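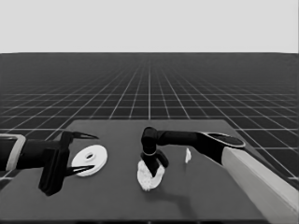
Slide 1. Gray tabletop, tiled floor, horizon (computer rendering).

Speaker notes – "One desk, one day: how we moved the invoices at Junico"
Version of 2024-08-07

Opening (2 minutes)

Good morning, and thank you for coming to the small room. I work in the accounts office of Junico. We are not a software company. We sell spare parts for heating systems, and for many years we kept our supplier invoices on paper, in folders, in a corridor.

My talk is on how we stopped. I will speak mostly of the mistakes, because I think these are more useful for you than the result.

Slide 2. The corridor

When I started to look at the problem, we had 856 folders. Some of them had labels in the handwriting of people who left the company before I came. If a supplier phoned and asked for an old invoice, one of us stood up, went to the corridor, and often came back with the wrong year.

(Pause here. Ask who in the room still has a corridor like this. Wait for the hands.)

Slide 3. What we tried first

First we bought a scanner and said to everybody: please scan when you have time. This was in April. Of course, people do not have time. After some weeks we had two scanned folders, and both were mine.

The second mistake was the file names. Each person made their own. One wrote the date first, another wrote the supplier first, and a third wrote only "invoice" and a number. When we searched for Grimonow, one of our biggest suppliers, we found it in four spellings. Say this slowly, it usually gets a laugh.

Slide 4. The rule of one desk

Then we changed the method. We chose one desk near the window and took everything off it. Each morning one folder was put there. The person on duty scanned it, named the files, checked them and brought the folder to the archive room in the basement. The next morning, the next person.

The important point is that the duty was written in the calendar like a meeting. Before this, scanning was a favor. After this, it was work, and the other work of that person was moved for the morning. My manager did not like it in the beginning. I had to show her how many hours we lost in the corridor, and I had to show her twice.

Thin folders went faster, so on good days we did several. Thick ones could take two mornings.

Slide 5. Names

We use supplier, then year, then month, then invoice number. No spaces. The list of supplier spellings hangs on the wall by the desk. If your supplier is not on the list, you write it on the list first and scan after.

For Sugawara we have two entries, as they have two offices which send separate bills. I mention this because somebody will ask – last time it was the first question.

Slide 6. What we do not keep

Here I go quickly if the time is short. We found 2672 pages which were copies of other pages. Please decide before you start what you will do with copies. We decided in the middle, and for a while the early folders and the late folders followed different rules. I had to repeat 16 folders.

Ask your tax adviser how long the paper originals must stay. I can not give advice on this, the rules are different from one country to another.

Slide 7. Where we are now

New invoices come by e-mail and go directly to the system, which we call Trerus after the old name of our warehouse. The paper ones are scanned on the day they arrive. The corridor has a coffee machine now.

Still open: delivery notes. They have stamps and signatures in pale ink, and the scanner does not read them well. If somebody here has solved this, please come to me in the break.

Questions

If there are no questions, tell the story of the folder behind the radiator.
Bring printed copies of the spelling list. Leave them by the door.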